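Subject: Re: [handling-list] Hand goes slack in mid grip
From: Arnout Koster
Date: 2nd September

Hello all,

Sorry for the silence, I wanted to have something worth saying before I cluttered up everybody's inbox again. Quoting my own first message for anyone who has joined in the meantime:

> Has anybody here had a Hatonau hand let go by itself? Ours
> closes fine, holds fine, and then every so often the fingers go
> slack for a moment and close up again as if they'd been asleep.
> No fault on the Erkeo box, nothing in the log that I can read,
> arm carries on as though all is well. It did it at Ferrand with
> a metal plate in the air and the plate came down on the edge
> of the table. No one hurt, one dent, lots of swearing.
> I've swapped the cable to the hand once already. Happy to hear
> any theories, even silly ones.

Well, I got theories! Most of you said cable again, two people wrote to me off list about the supply, and somebody (thank you, you know who you are) asked whether we still had plastic film on the arm and whether it could be tugging at something underneath. I very nearly wrote back to say don't be daft. We do have film on it, taped down where it bunches up, and I had stopped seeing it.

So I took it all quite slowly. Low speed, light grips, everyone well back, and I made myself write down the joint angles each time the fingers went. 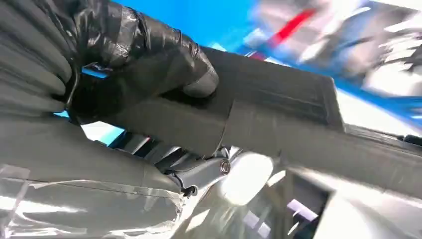
Fingers over the grey bar, with the film on the arm at the left.

What came out of the notes is that it has very little to do with how hard the hand is gripping, which was my pet idea. It goes when the wrist is turned a long way over and then stays there. Over 2 days I got it to happen 11 times, and every one of them was with the wrist past 60 degrees. Straight wrist, it would hold until teatime. I tried the same grips with the supply swapped for the bench one and it made no difference, so apologies to the supply camp, it was a good thought.

With the wrist turned over the film pulls tight. And when it pulls tight it leans on the strip of tape, and the tape leans on the plug for the hand. I could feel it give when I pressed there with my thumb (power off, before anybody writes in). The plug has a little latch and ours had never clicked home after I changed the cable. So I half made this fault worse with my own repair, because the first cable was probably all right.

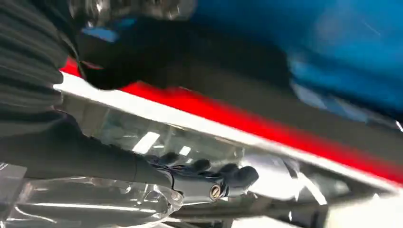 The bit that bothers me far more than the plug is what the software did about it, or didn't. When the hand drops off the line, the Erkeo box keeps the last good reading and goes on handing it to the arm. So the arm thinks it has a firm grip on something, and off it goes at full tilt with fingers like wet string. Then the hand wakes up, closes on whatever is there, and the log looks spotless. I rang Hatonau and they were very nice about it and said the hand does send a restart flag when it comes back. It does, I've seen it now. We were throwing it away!

What I've changed so far: the film is slit round the wrist and taped again on either side with some slack in it, the plug has a proper clip over it, and the restart flag now stops the arm dead. I've also put in a check on the age of the reading, so that an old one counts as no grip at all. That last one gave me false stops all through the first morning until I found I'd set it far too tight. It's better now but I don't love it.

The other change is a dull one. We've gone back to the rule that when there's a plate on the table no one leans in while the arm has power, whether or not it's moving. We'd got slack about that, me as much as anyone. If the plate had come down a bit further over it would have been somebody's foot -- and trainers are what most of us wear in there.

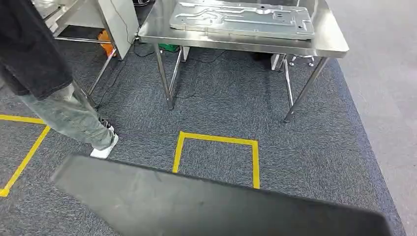 I'm still not ready to call it closed. It hasn't dropped out since the clip went on, but I haven't had it running long with the wrist right over and I'd like to before I let it near anything heavy. The Rokano people want to start using the same hand in December, so I've told them to leave their film off the wrist altogether and to check for that flag before they do anything else.

Two things I'd still like to know, if anyone has a minute. Does your Erkeo box hold the last reading in the same way, or is ours on an old version? And has anyone found a wrap that will go round a wrist joint without grabbing? I've been offered a stretchy sleeve but it looks like something that would end up in the gears.

I can send my notes to anybody who wants them, just be warned they're in pencil and one page has tea on it.

Cheers,
Arnout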